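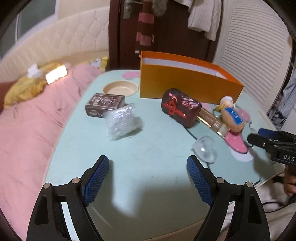 Aino Kokkonen wrote in the margin of the last handout that picking things up is the easy half, and could we please spend a session on putting them down again. Fair. Session 4 is about putting them down again.

Course notes, session 4: Clearing a table into a box
Nov 17, 2020

The task sounds like a chore because it is one. There are small things on a table and a box, and by the end the small things should be in the box. You will be using the hand-held grippers, one in each hand, and you will record yourself doing it. Your demonstrations then go to the Malden group for training. Whatever bad habits you have, the model will learn them with enthusiasm.

Before you start
Check that both pads are seated flat and the screws are snug. Wipe the pads. Open and close each gripper fully, twice, so the width reading has a zero and a maximum. Groups that skip this will find out in July, when we do the final runs.

Choosing a grasp
Rigid boxes are friendly: come in square to the short side, close, lift. A bottle lying down wants the jaws across its body, well back from the neck. Bubble wrap is the one that humbles people. It squashes, the jaws keep closing, and you think you have it long after you don't. Take a bigger bite than seems polite.

Plush toys forgive almost anything, so please don't fill your whole log with plush toys. The Viltach team did this last year and trained a policy that was superb with stuffed animals and afraid of everything else.

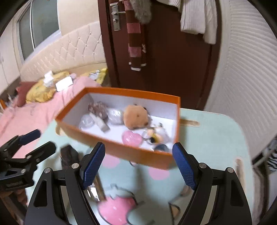

Which brings us to release. Lower the object until it touches something, then open slowly. Dropping from a height counts as a drop, even if it lands where you wanted. Put flat things in first and round things last, or the round things will roll under whatever you add next. If the box itself has to be moved, use both grippers, and keep it level.

Logging
One episode is one object, from first motion to full release. A failed grasp stays in the log. Mark it F and carry on. Hordiienko's rule from the first session still stands: a log with no failures in it will be read as fiction and graded accordingly.

Vary the layout between episodes. Turn the tube around, swap the bottle and the card box, put the box at the back one time and at the side the next. A model that has seen 1000 copies of the same table knows one table.

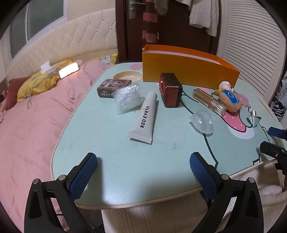 Fig. 3. One layout for the clearing task, tube in the middle.

Due next session
Each pair hands in 12 episodes, at least two of them with something transparent. Read the Zivholm notes on clear objects first, as far as page 77. After that it is mostly equations, and you may stop with a clean conscience.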